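Toy library walk-round, with my notes
Trilleck Hall, September 17, 2026
Checked by me, Solange Arsenault. Wayne Bergeron came along with the torch and the long screwdriver.

Right, I've kept last time's order so you can lay the two sheets side by side. OK means OK. Anything else has a comment, and some of the comments have got a bit long (sorry, I had a big coffee first).

1. Front door and ramp
OK. The closer has been slowed down and it no longer nips your heels! The rubber strip at the foot of the ramp is lifting on the left, so glue please, before the pushchairs find it.

2. Fire exit and corridor
Needs doing. The exit itself opens beautifully, but there were two folded tables leaning in the corridor again. Wayne moved them. They live in the back store, everyone, they really do.

3. Sockets, leads and heaters
Mostly OK. The Nekov heater has a scuffed plug, so I've taped a note on it and put it on top of the cupboard. It's rated at 2,000 watts and I don't want it on an extension lead, ever. The kettle lead is fine.

4. Shelving
Bay by the window wobbles. Wayne tightened the wall bracket and it's better, but I'd like a second one fitted before we put the heavy jigsaws back up there. All the other bays OK.

5. Small wooden toys
OK. I ran a thumb over every edge for splinters and tried the littlest bits in the choke tester, and I was pleased with the lot. Chunky blocks like the shape-sorter sort are my favourite thing to check, they're so quick.
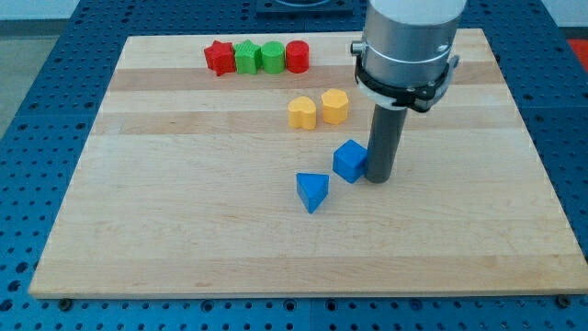
6. Ride-ons and trikes
One fail. Trike 151 has a cracked pedal and is off the list until we get a new one. Ristance do the pedals in pairs, so I'd order the pair and keep the other in the drawer. Brakes on the big scooter OK.

7. Soft toys and dressing up
OK after washing. The cape with the neck ribbon has gone, and I'll sew Velcro on the next one.

8. First aid box
Plasters low, eye wash goes out of date in February. I've added both to the Sugiyama order, number 767.

Still open from last time: the loo door lock (sticks) and the loose carpet tile by the desk. Wayne has the tile in hand. I'll chase the lock on Monday.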